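Stellidero Moves to a Members' Model

2018-03-12

Readers of this blog will know that I have followed independent news publishing for a good while, first as a contributor and more recently as an outside editor. The following notes concern Stellidero, the regional news site for which I edit two afternoons a week, and the decision it announced in February to stop selling display advertising and to rely on paying members. I write in a personal capacity, and the views stated are my own.

Stellidero was set up to cover the Warraich valley after the last printed weekly there closed. Its first budget assumed that local advertising would pay for one full-time reporter and a part-time copy desk. That assumption held for the first year. It did not hold for the second, when the largest advertiser moved its spending elsewhere and the smaller ones asked for rates that did not cover the cost of placing their notices. The site continued to publish, but on a reduced schedule, and several longer pieces were set aside for lack of money to finish them.

The new arrangement is simple to state. Members pay a fixed monthly amount. All reporting on public meetings, schools, roads and health services remains free to read. Members receive a weekly letter from the editors, access to the archive, and a vote on one reporting subject each quarter. At the close of the sign-up period the site had 281 paying members, a figure that covers the reporter's salary and leaves a modest sum for freelance work.

The first subject chosen by vote was child care, and in particular the shortage of places for infants under twelve months. The series is now in its third week.

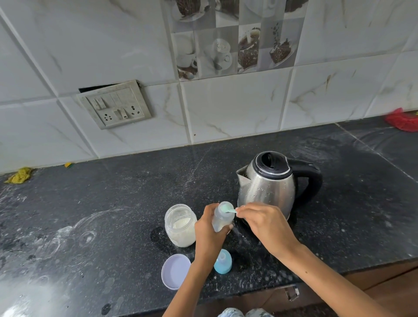 Measuring formula into a bottle at the kitchen counter.

I was asked to edit the series and can report that the choice of subject was a sound one. Response from readers has been greater than for anything the site published last year, and much of it has come from parts of the valley where Stellidero previously had few readers. Corrections have been few. One opening time was given wrongly in the first article and was amended the same morning, with a note at the foot of the page.

The vote itself deserves a word. Some colleagues elsewhere have expressed the concern that members who choose a subject will come to expect a say in the findings. The site's written policy addresses this directly: members select the subject, and the editors decide the approach, the sources and the timing. Drafts are not shared before publication. I consider the policy adequate for the present, although it has not been tested by a subject on which members are themselves divided.

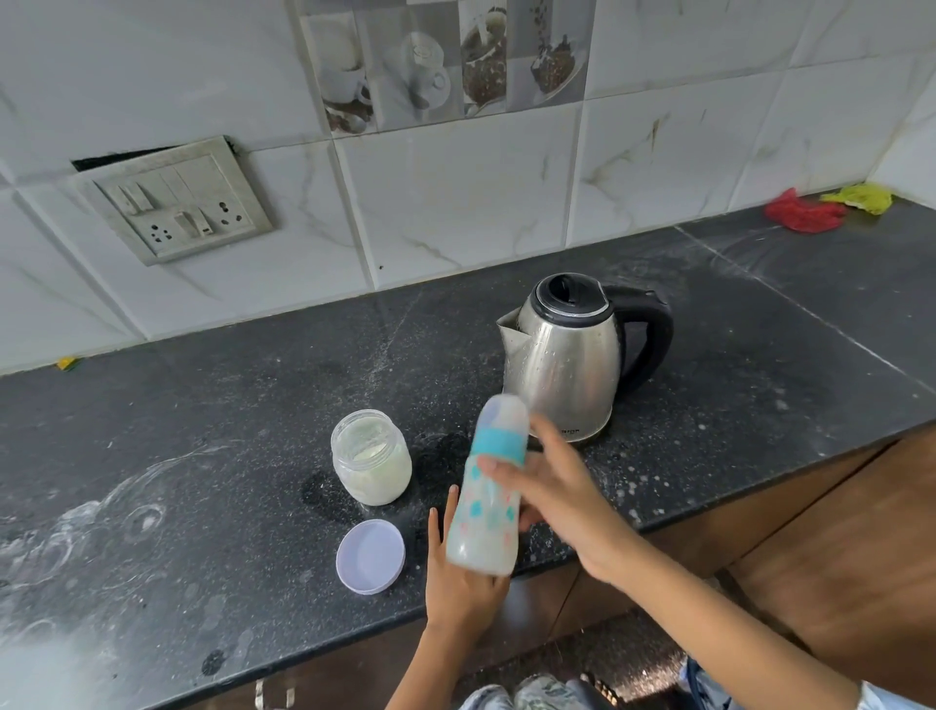
A second matter is the choice of publishing system. Stellidero had used a general-purpose blogging tool since its launch, and it was not suited to handling payments. The editors compared two services, Kallaneo and Hultemik, over a period of 90 days. Kallaneo offered the better writing screen and the clearer records of edits. Hultemik was less pleasant to work in, but it allowed members to pause a subscription without writing to the office - a point the editors regarded as important in a district with a good deal of seasonal work. Hultemik was selected. The archive was moved across in 3 stages, and the older photographs lost their credit lines in the process. These are being restored by hand, beginning with the most recent.

I would have preferred the other system. An editor spends most of the working day in the writing screen, and small delays in saving a draft add up over a week. It was nevertheless reasonable to put the convenience of members first in the opening year.
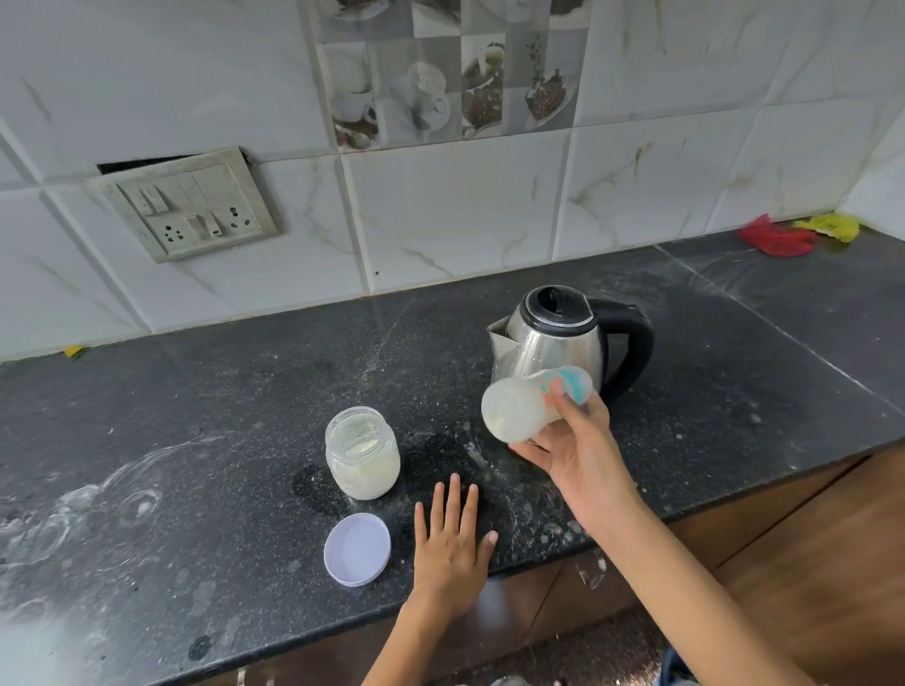 With regard to freelance contributors, the site now pays on acceptance. Under the former arrangement payment followed publication, which in slow months could mean a wait of an entire season. Rates are posted on the contact page, together with the word lengths the editors are seeking and the name of the section to which each pitch should be addressed. Writers who live in the valley are given first consideration for meeting coverage, and writers elsewhere remain welcome to propose features.

The membership accounts will be published twice a year. The next vote opens when the child care series ends, and the list of proposed subjects at present includes water rates, rural bus service and the future of the Warraich fairground.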